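Workshop notebook, Skelcombe conservation room
February 26, 2021

Paste trials for the Tremley ledgers, continued from the previous entry. The wheat starch batch made up yesterday was sieved twice and thinned to the consistency agreed for spine linings. It remained slightly grainy after the first sieving. The second pass, through the finer mesh, gave an acceptable result, and the batch has been labelled and placed in the refrigerator. It is to be discarded after 6 days, whatever its appearance.

Test strips were cut from the Nakau paper in both grain directions and pasted to offcuts of the old calf. Strips cut along the grain lay flat under a light weight. Those cut across it cockled at the ends, and two lifted when the blotter was changed. Cross-grain cutting is therefore not to be used for the linings, even where it would save paper. The stock stands at 80 sheets, which should cover the ledgers in hand but leaves little for the parish volumes expected in September.

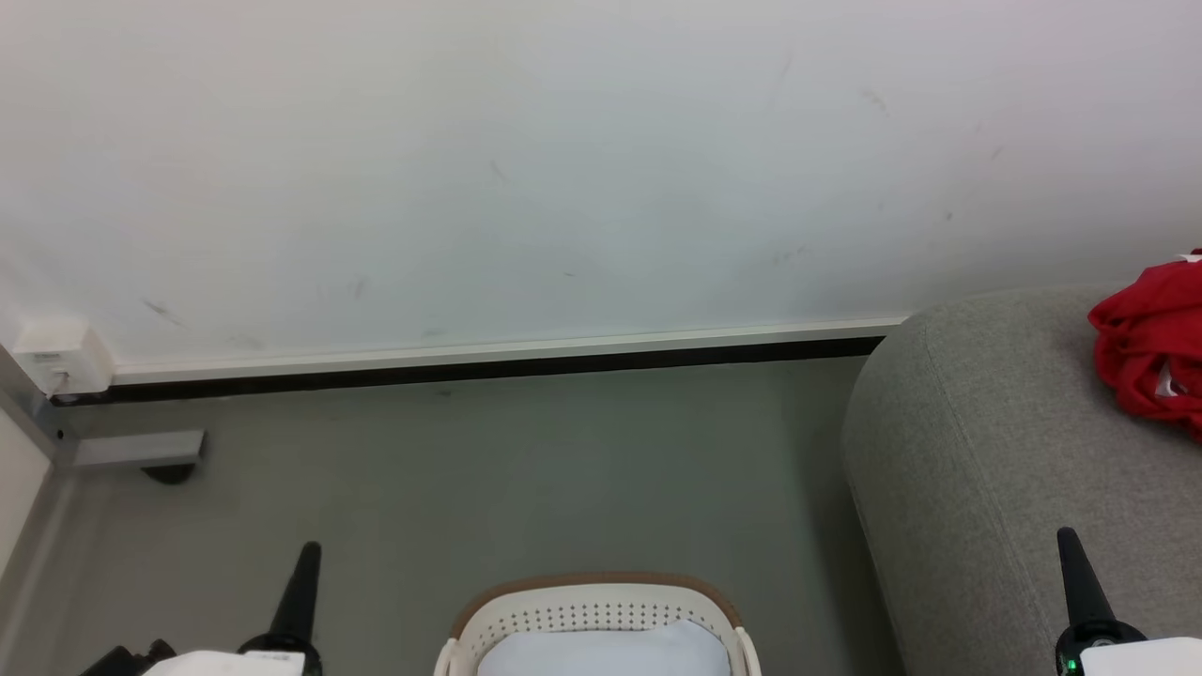 The heavier Pesonen tissue was tried on the torn gutters of volume two. It held well but was too opaque over the ink, and the column totals could not be read through it without a lamp. The repair on leaf 400 was lifted with a damp swab and done again in the lighter weight. The ink did not move. Colleagues should still test each hand separately, as the clerk changes part way through the volume and the later ink is browner and may behave differently.

Collation of volume two is complete. The foliation runs to 856, with one number repeated and a stub where a leaf was removed before the present binding. The stub has been left as found — it carries part of a date and should not be trimmed when the section is resewn.

Outstanding: new blotters to be ordered; the small press needs its platen cleaned before further use; linen thread to be compared with the original for thickness. The boards of volume one remain under weight and are not to be disturbed until the next entry has been made.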